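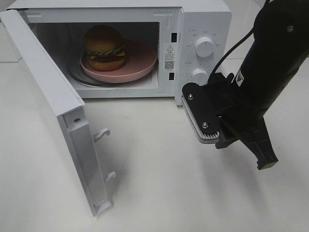
Sándor Kozma asked before registering whether the arm would be doing anything a person could recognize from home, or only moving blocks from one tray to another. He had attended two demonstrations elsewhere, he wrote, and had come away from both without knowing what the machine was meant to be good for.

His question is a fair one, and it is the one we receive most often. The Clevon Open Day is built on household tasks. Visitors will see a robot arm work with a microwave oven, plates and toy food, at a normal working pace and with its errors left in. The answers that follow cover the other points raised by visitors and by schools since registration opened.

When and where is the open day held?

The open day takes place in January at the Clevon building, in the Katona Hall on the ground floor. Doors open at 9:30 a.m. and the last demonstration begins at 4:15 p.m. Visitors should enter by the main door and report to the front desk, where badges are issued.

Do I need to register?

Yes. Each demonstration admits 18 visitors, and places are given in the order in which requests arrive. The hall as a whole may hold no more than 266 people at one time, including staff. Visitors without a reservation may be admitted to the exhibits in the lobby but cannot be promised a place at a demonstration.

How long does a visit last?

A demonstration lasts 40 minutes, of which the final part is set aside for questions. Most visitors then spend further time at the posters and at the Lusex table, where printed copies of our annual report are available.

What will the robot be doing?

The arm carries a gripper with two fingers. The program for the day includes opening and closing an appliance door, turning a control knob, and placing a plate inside and taking it out again. The order may change from one session to the next, depending on how the preceding session went. Nothing is cooked, and no real food is used.

Is the robot working by itself?

In part. Each session has a guided portion, in which an operator directs the arm by hand controls, and an unguided portion, in which the arm runs under Visik, the control software developed at Clevon. The presenter will state clearly which of the two is in progress.

What happens if the robot fails?

The presenter will say so and the task will be started over. A door may be pushed at the wrong point, or a plate may be set down off center. Visitors are asked not to call out advice during the unguided portion, as the operators need to hear one another. If the arm has to be stopped, the session resumes once the safety check is complete.

Will I be able to see small movements from my seat?

Yes. Two camera views are shown on the wall screen during every session. One comes from a fixed camera that looks over the work surface. The other comes from a small camera mounted near the gripper and moves with it.

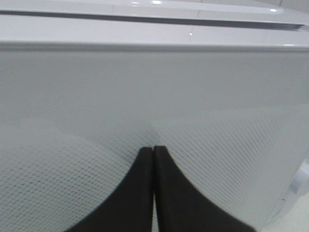

The second view can be hard to read at first - the fingers stay in sight while everything behind them shifts - and the presenter will pause several times to explain what is being shown. Visitors who are sensitive to moving images may prefer the seats on the left side of the hall, which face the work surface more directly.

May children attend?

Children are welcome when accompanied by an adult. School groups should apply separately, with one adult for every eight pupils. The marked line on the floor must not be crossed by anyone, of any age, while the arm is powered.

May I operate the robot?

Visitors may not operate the arm used in the demonstrations. A practice gripper, worked by hand, is available in the lobby.

May I take photographs?

Photographs without flash are permitted. Please do not photograph other visitors without their consent, and do not use tripods in the aisles.

Is the building accessible?

The hall, the lobby and the restrooms are on one level. There are 3 wheelchair spaces at each demonstration, which should be requested at registration. Printed scripts are available on request for visitors who are deaf or hard of hearing.

Is there a charge?

Admission is free. Parking is available in the east lot, which has 385 spaces, and no permit is required on the day of the event.

How do I cancel?

Please reply to your confirmation message with the word "cancel" and your booking number. The place will be offered to the next person on the waiting list.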